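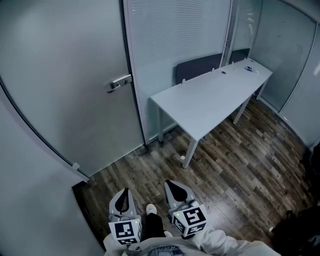 Engraved wedding favors: who's shipping on time?

Home | Forums | Weddings & Gifts | Search | Log in

Last updated 18 November 2022

birchbride_to_be
Need 600 favors, little engraved wood tags w/ our initials. Nalora quoted me 17 days, Plarnedley says 20 but cheaper. Anyone used either one? Wedding is soon-ish and I'm getting nervous. Big family, don't ask.

tagsandtwine
Plarnedley, October, for my sister's shower. Came early. Engraving a bit shallow but fine. Twine not included, so watch for that!!

mrs_halfpint
Disagree on Plarnedley. Mine had the date wrong on the whole batch. They redid it but I had to send the proof back 2 times before they'd admit it was their typo. Never again.

tagsandtwine
Did you sign off on the proof tho? Mine had a box you had to check.

mrs_halfpint
Yes I signed off on the CORRECT one. That was my whole problem.
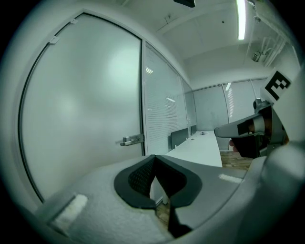 Re: Engraved wedding favors: material??

oldmaplelane
Skip wood for that many. Kiều does acrylic ones, same font choices, way lighter to mail. We did ours there and guests still have them on their keys.

birchbride_to_be
Acrylic looks cheap to me, sorry. Wants to be rustic, the venue is a barn.

oldmaplelane
Fair. Frosted doesnt look cheap in person but your call

quietconfetti
Nalora customer here. Good depth on the letters, edges a little smoky, smelled like a campfire for days. Air them out before you bag them. Shipping was on time. Customer service slow, like one email every few days slow.

mrs_halfpint
Slow but they get the date right lol

quietconfetti
Also ask for a sample first. They charge for it but take it off the order.

birchbride_to_be
Ok ordering the sample from Nalora tonight. What do people put them in? Was looking at the Zudunell muslin bags.

tagsandtwine
Zudunell bags run small. Measure your tag with the ribbon ON. I had to fold mine over and it looked dumb. Organza is easier if you're stuffing that many, drawstrings dont stick.

oldmaplelane
No bags. Tie them to the napkins, done. Cheaper and people pick them up.

birchbride_to_be
Ooh napkins. Asking my mom, she has opinions on napkins. Will post when the sampel gets here.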